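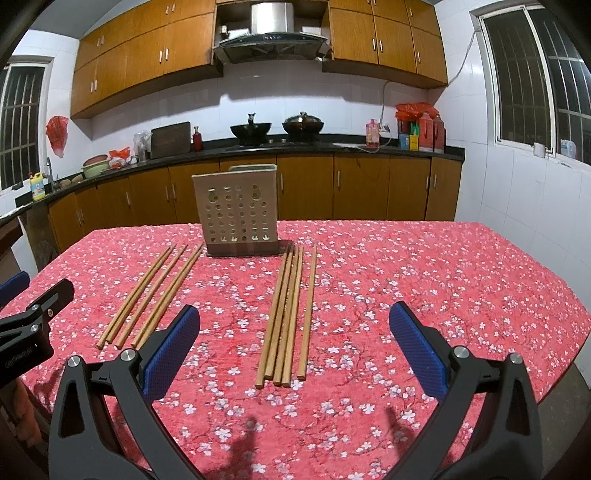 What is in the Faltdale listening archive, and can I use the recordings in my own work?

It holds 209 sound recordings made at the Faltdale evenings of experimental music and film, and you're welcome to use them in your own pieces as long as you credit the performer listed beside each one.

Archive > Sound > Faltdale evenings > README

Print this page | E-mail this page

# Faltdale listening archive

Hello, and thank you for stopping by! We've been putting this collection together on and off since May, mostly late in the evening, and it still has a few rough corners (the file names especially, sorry). The evenings themselves were lovely, loose affairs: tape loops, contact microphones, hand-painted film, and one very long piece for harmonium that Irén Vida says she would play again tomorrow if anyone asked.

## What you get

- `audio/` has the recordings, as WAV files
- `notes/` has the program notes, typed up by Réka Simon from the printed sheets
- `index.csv` lists performer, title, length and room

The shortest piece runs 2 minutes and the longest runs 900 seconds, because we changed tapes at that point and let the performers know beforehand. Lengths in the index are in seconds all the way down.

## How it was recorded

Clive Hollis set up two microphones in the main hall and left the levels alone once the doors opened at 7:30 p.m. You'll hear chairs, coughing and the odd projector starting up, and we've kept all of it. Svenja Hinrichs did the transfers and trimmed only the silence at either end.

## Known problems

The room column is blank for the Mofokeng sets, which moved between the hall and the stairwell while they were playing. The left channel hums on several of the film soundtracks. If you have a cleaner copy of any of them, we would love to hear it!

## Credit and corrections

Please write the performer's name first, then "Faltdale listening archive." Performers who want a piece taken down or a title fixed can write to Tegan Cartwright through the e-mail link, and she'll change the index with the next update.

Print this page | E-mail this page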